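Famstead
Home > Galleries > Around the house > The bedroom, clothes day

The bedroom, clothes day

Monday, April 2, 2018
Words by Chepkoech Mfaume. Page layout by Dorin Bogdan.

This gallery is part of our set on ordinary rooms and the jobs that get done in them. Earlier pages covered the kitchen shelves at Kimley and the store cupboard at Bako. For this one we stayed in a bedroom at the Evelora flats and looked at the clothes: where they are laid out, how they are folded and where they hang.

It is a lived-in room, with one bed, one wardrobe and a window that lets in plenty of light. Most of the clothes belong to a household that shares its hanging space, so things get mixed up and have to be sorted again every few weeks. The last proper sort was in December, before visitors came to stay.

Three pictures are shown on this page. The rest of the set can be asked for through the gallery desk. Notes on folding and hanging follow each one, for readers who wrote in after the kitchen page and wanted more of the practical side.

The mat and the clock

A woven straw mat is a good surface for folding. It is flat, it stays cool, and a jumper or a top can be pulled straight on it without dragging the bedding along. The one in this room is green, with a patterned border in green and black. Mats of this sort are sold rolled up and take a day or two to lie flat. If the ends keep curling, turn the mat over and leave it overnight.

The wall has a square clock with a cream face and a beige case. Several people have asked whether we time the jobs in these galleries. We don't, although the household likes to have the folding done before the midday meal.

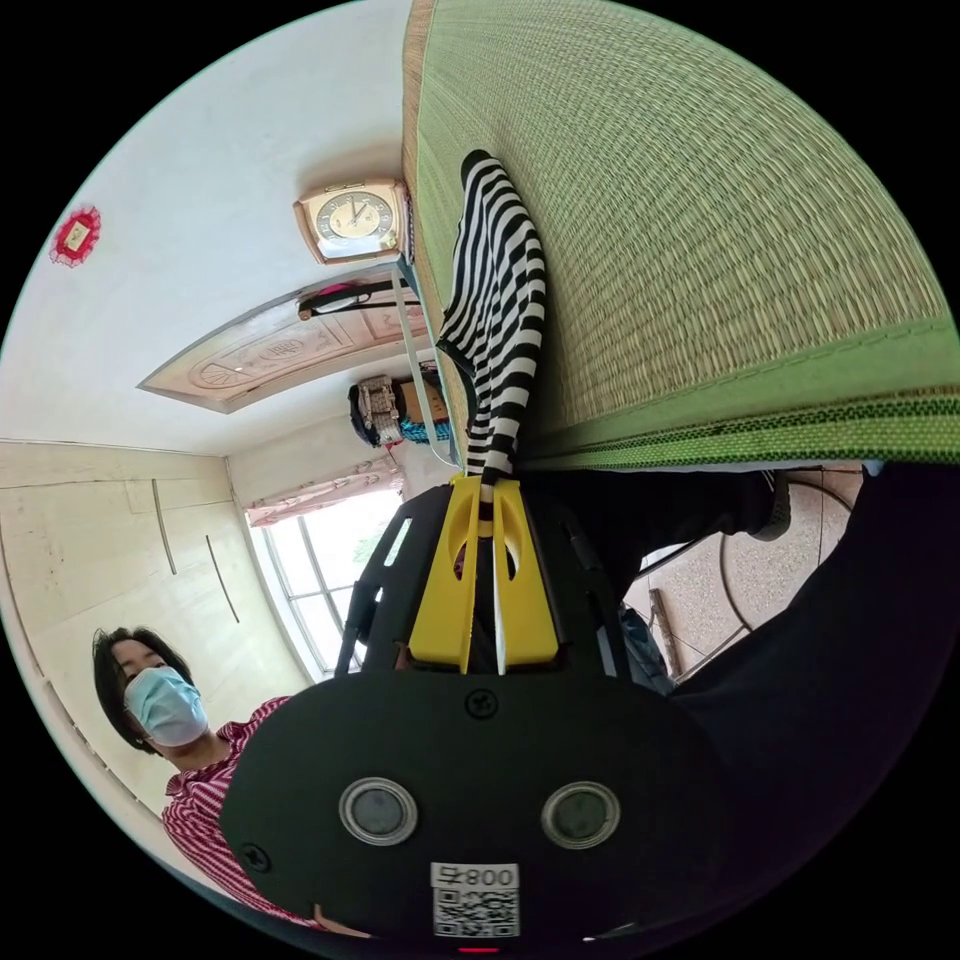

Striped garment on the straw mat, with the wardrobe and the pink patterned curtain beyond.

The wardrobe is cream and panelled, with two long vertical handles. It stands next to the window, so the curtain has to be pushed well back before the door on that side will open fully. The family have talked about moving it to the opposite wall. It has stayed where it is because the floor is terrazzo and they do not want to scratch it.

The carved wooden door panel with the round motif is older than the rest of the furniture. Dusting it takes a soft brush. A cloth only pushes the dust into the corners of the carving.

Laying out the stripes

Stripes are useful when you are learning to fold, as they show straight away when something is crooked. Lay the garment face down, smooth it from the middle outwards and line up one band with the edge of the bed. Fold one side in, then the other, and check that the bands meet. If they are out by more than a finger's width, open it and start again.

Knitted stripes stretch more than woven ones. Pull gently at the hem and leave the shoulders alone. If the cloth bunches along one edge, lift that edge and let it drop back, which usually does more good than rubbing at it with your palm.

Black and white should be washed on a cool setting with a small load. The household at Evelora washes theirs inside out and hangs it in the shade. They keep dark clothes apart from it until both are dry.

The mat in the second picture is the pale green one on the bed, with the brighter green border running along its edge. The wood beyond it is light brown. Some rumpled light blue fabric is hanging just under the border, and there is black fabric below the stripes.
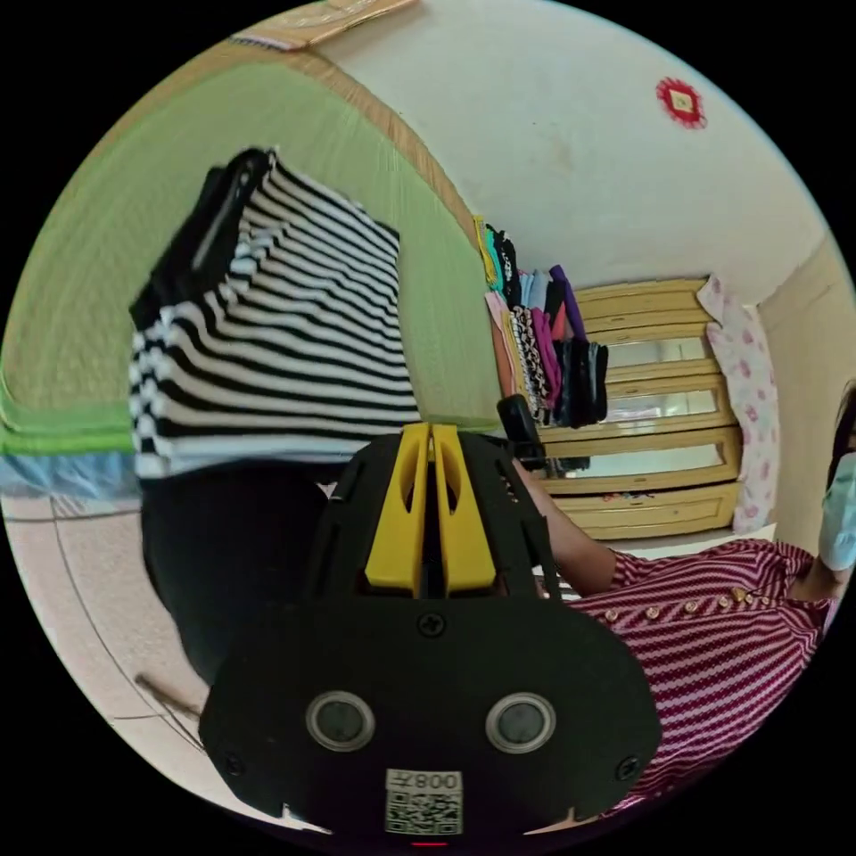

The hanging clothes

Everything that does not get folded goes up together. This is the part of the room that most visitors notice first, on account of the colours. There is magenta, mustard, purple, teal and pale pink, with jeans and black trousers among them. The tan piece with the bold black zigzag is the one readers will probably ask about. We have no maker's name for it.

The order is not fixed. Longer things tend to end up in the middle and trousers to one side, but it changes with each wash. A few points the household passed on to us:

Hang heavy items such as jeans towards the ends of a bar, where the support is strongest.

Put the things you wear each week on top. Anything underneath is likely to be forgotten until the season changes.

When clothes are draped in layers, take the whole top layer off before reaching for something below. Pulling from underneath brings the lot down.

Leave a gap after washing day if you can. Clothes packed close together hold a crease, and thick cotton will smell stale if it goes up damp.

Go through the pile twice a year. Chepkoech's rule is that anything not worn between two sorts is offered to a cousin first and to the collection point second.

The black and white stripes can be found here as well, next to the long magenta garment.

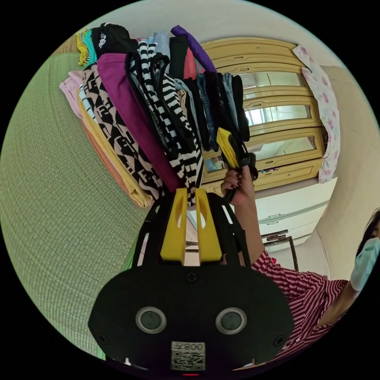 About this gallery

The bedroom page is number 261 in the Famstead galleries. Prints can be ordered in two sizes from the gallery desk, quoting the page number and the position of the picture on the page. Please allow extra time for orders of more than 4 prints.

Readers are welcome to send in notes on their own rooms. We can use up to 734 words with each set, and we prefer plain details of what is kept where. The next page will cover the hallway at Kimley, including the shoe rack and the hooks behind the door.

Back to Around the house
Previous: Store cupboard, Bako
Next: Hallway, Kimley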